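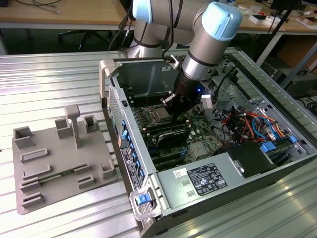
Comprar um computador recondicionado: perguntas frequentes

Recebemos muitas mensagens de leitores que viram uma torre de escritório a bom preço e querem saber se vale a pena. Às vezes vale. Seguem as dúvidas que mais se repetem.

Recondicionado é o mesmo que usado?

Depende de quem vende. Em teoria, um recondicionado foi testado, limpo e reparado quando necessário. Na prática, há lojas que passam um pano na caixa, reinstalam o sistema e mudam a palavra no anúncio. Peça a lista dos testes feitos. Se a resposta for "foi tudo verificado", considere-o usado e pague como tal.

O que significam os graus A, B e C?

Muito pouco. Cada vendedor inventa a sua escala e quase todas falam só de riscos e amolgadelas. Um grau A pode trazer um disco cansado. A Plimadness publica a tabela de critérios, o que já é alguma coisa, mas também ali o grau diz respeito ao aspeto exterior.

O anúncio fala em "até 307 € de poupança". Em relação a quê?

Boa pergunta. Normalmente, em relação ao preço de lançamento, que já ninguém paga há anos. Compare com o preço atual de uma máquina nova de desempenho semelhante. Roughly falando, a poupança costuma encolher bastante.

Que garantia devo exigir?

Exija-a por escrito, com prazo e com a indicação de quem paga o transporte. A Goramer oferece 2 anos, mas deixa de fora a fonte de alimentação e o disco, as peças que mais nos interessaria ver cobertas. Leia as exclusões antes do resto.

Como sei quantas horas tem o disco?

Peça uma captura do relatório SMART. Num lote que encomendámos à Bradomport em março, um dos discos marcava 1.620 horas, o que nos pareceu aceitável. Outro vinha sem relatório e foi devolvido.

Posso acrescentar memória ou uma placa gráfica?

Memória, quase sempre. Com a placa gráfica, convém desconfiar: muitas torres de marca usam fontes e conectores próprios, e a frase "totalmente expansível" não obriga o vendedor a nada. Confirme a potência da fonte e o espaço livre na caixa.

E a licença do Windows?

Se lhe venderem a chave à parte por 20 €, pergunte de onde vem. Uma licença ativada hoje pode deixar de o estar mais tarde.

O selo ecológico Sproģis garante alguma coisa?

Pedimos os critérios e recebemos um folheto com folhas verdes. Prolongar a vida de um computador é boa ideia, com ou sem autocolante.

Posso devolver se não gostar?

Nas compras à distância, em regra, sim, dentro do prazo legal. Guarde a embalagem e fotografe o equipamento à chegada.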